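Speaker notes - "Certified for what? Reading a satellite readiness claim"

Slide 1. Title up while people sit down. Say who I am, keep it short. I buy ground station time for a living and have sat through a lot of supplier briefings. Not here to run down Drerutura. They built a satellite and it works.

Slide 2. The press line. Read it out slowly: "exceeding expectations on all major measures". Ask the room whose expectations. Ask when they were written down. Pause.
The Drerutura targets were revised in August, after the first calibration run. The new ones are lower on two measures out of five. It's in their own annex, page 82. Evelien Postma found it, give her the credit.

Slide 3. Detection figures. The claim is 500 events picked up in the trial period. Fine. How many were there to pick up? We don't get that number. A count with nothing under it tells you the sensor was switched on.
Also ask what counts as an event. Gas flares? Planned test burns where the operators knew the time and place beforehand? If they knew where to look, say so.

Slide 4. Pictures only, let them look. Drink some water.
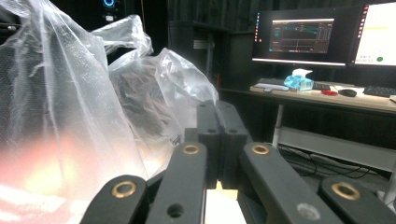
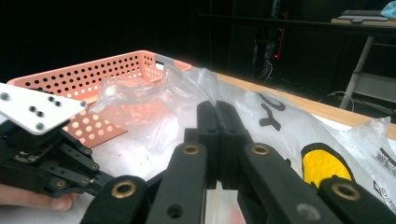
Slide 5. Ground segment. Spend longer here than feels comfortable, it's the part people skip. The satellite passes its data to Eten, and Eten passes it to Uzor for processing. Each step has its own contract and its own idea of what "delivered" means. Eten stops the clock when the packet leaves the dish. Uzor starts theirs when the file opens. The gap in between belongs to neither of them, and in the logs I was shown it was 13 minutes on a bad night. For early warning that is a very long time.

Slide 6. Ikine comparison. Careful - Temitope Nwachukwu worked on Ikine and will be in the room. Her point, which I agree with, is that Ikine was late because it tested the whole chain before asking for sign-off. It got a bad press for that. I would still take the late one.
If she wants to come in here, let her.

Slide 7. Cost. 3,000 hours of operator training were in the original plan. Can't find them in the current one. Could have moved to another budget line, so don't claim they were cut. Just say I asked twice and am still waiting.

Slide 8. What I'd ask for before signing:
The targets as first written, with dates.
Missed events as well as detected ones.
One clock from sensor to desk.
A test on a night the operators didn't choose.

Questions. Someone will say the classified results are better. They may be - I can't judge what I can't read, and neither can most of the people approving the money.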